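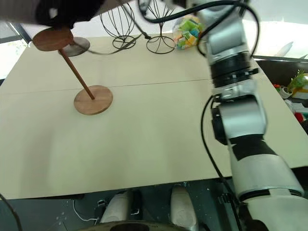

10월 10일, 일요일, 오트컴 작업실

점심 먹고 나와서 저녁까지 붙어 있었다. 일요일이라 목공 쪽 기계가 안 돌아가니 조용해서 좋았고, 그래서인지 평소보다 메모가 길어질 것 같다. 베스나가 화요일에 이어받기로 했으니 읽는 사람 생각해서 최대한 풀어 써 둔다. (베스나, 길어도 끝까지 읽어 줘요!)

오늘 할 일은 나무 스탠드였다. 위아래가 둥근 원판이고 가운데 가느다란 봉이 꽂힌 그 물건. 왼쪽 그리퍼로 위 원판을 잡고 기울였다가 다시 똑바로 세우는 동작인데, 9월에 처음 적어 놓을 때만 해도 반나절이면 되겠거니 했다. 그때의 나한테 차라도 한 잔 타 주고 싶다.

먼저 어제 바꿔 단 브라르니스 패드 이야기. 예전 패드는 원판 가장자리를 물면 슬슬 돌아가 버렸는데, 새 패드는 확실히 덜 미끄럽다. 대신 두께가 늘어난 만큼 닫힘 위치를 다시 잡아야 했다. 이걸 잊고 첫 시도를 했더니 원판을 너무 꽉 물어서 봉에서 삐걱 소리가 났다. 부러지지는 않았다. 닫힘 값은 587에서 시작해서 조금씩 풀어 봤는데, 결국 587 근처가 아니라 한참 아래에서 편하게 잡혔다. 최종값은 설정 파일에 넣어 두었고, 옛날 값도 주석으로 남겨 놨으니 패드를 되돌릴 일이 있으면 그걸 쓰면 된다.

애를 먹인 건 기울이는 쪽이었다. 봉이 아래 원판의 한가운데에서 살짝 벗어난 자리에 꽂혀 있어서, 어느 방향으로 기울이느냐에 따라 느낌이 꽤 다르다. 나는 당연히 가운데라고 생각하고 궤적을 짰고, 그래서 오전에 집에서 짜 온 궤적은 거의 다 버렸다. 위쪽 원판 중심만 보고 따라가지 말고 아래 원판이 상판에 닿는 점을 기준으로 호를 그리게 바꿨더니 훨씬 얌전해졌다. 호의 반지름은 291mm로 넣었다. 자로 잰 값이 아니고 여러 번 돌려 보며 맞춘 값이라 다른 스탠드에는 안 맞을 거다.

모드턴 제어기는 오늘도 한 번 삐쳤다. 손목 속도를 올리면 2000번 경고가 뜨면서 멈추는데, 설명서에는 통신 지연이라고만 되어 있다. 케이블을 뺐다 꽂으니 사라지긴 했지만 이게 정말 원인인지는 모르겠다. 오 형 말로는 팔을 몸 쪽으로 많이 접었을 때만 난다고 한다. 그 말을 듣고 로그를 다시 보니 그럴듯하다. 우선 속도 제한을 낮춰 두었고, 팔을 접은 자세에서 케이블이 당기는지 다음번에 손으로 천천히 움직여 가며 볼 생각이다.

카메라 쪽은 별로 건드리지 않았다. 머리 카메라로 보면 왼쪽 그리퍼가 가까이 올라왔을 때 흐려지면서 화면 위쪽 가장자리를 일부 가린다. 인식이 딱 그 순간에 흔들린다. 잡기 직전의 위치를 다섯 프레임 동안 붙들고 있게 해 봤더니 눈에 띄게 나아져서 당분간 이대로 가려고 한다. 창문 빛도 은근히 신경 쓰인다. 커튼을 달자는 이야기는 지난달부터 했는데 다들 햇빛을 좋아해서 진도가 안 나간다. 나도 사실 좋아한다.

철사 스탠드는 탁자 안쪽에 그대로 두었다. 다음 차례가 그쪽인데 살이 가늘고 둥글게 휘어 있어서 깊이 값이 숭숭 뚫려 나온다. 바닥 고리를 먼저 찾고 거기서부터 위로 더듬어 올라가는 식이 어떨까 싶다. 색깔 큐브 봉지도 옆에 있으니 그냥 두면 된다. 투명 봉지째로 집는 건 아직 엄두가 안 나고, 큐브는 꺼내서 따로 할 때 쓰자.

베스나에게 부탁할 것.
전원 올리고 나서 왼쪽 그리퍼 영점부터 다시 잡기. 어제 패드를 바꾼 뒤로 켤 때마다 조금씩 어긋난다.
세우기 동작은 느린 속도로만. 마지막에 손을 놓는 타이밍이 아직 이르다.
경고가 또 뜨면 그때 팔 자세를 적어 주기. 사진이면 더 좋고.

덧붙임. 패드 남은 것은 서랍 두 번째 칸, 육각 렌치 밑에 있다. 접착면에 먼지가 잘 붙으니 비닐은 붙이기 직전에 벗길 것. 나는 미리 벗겨 놨다가 한 장 버렸다.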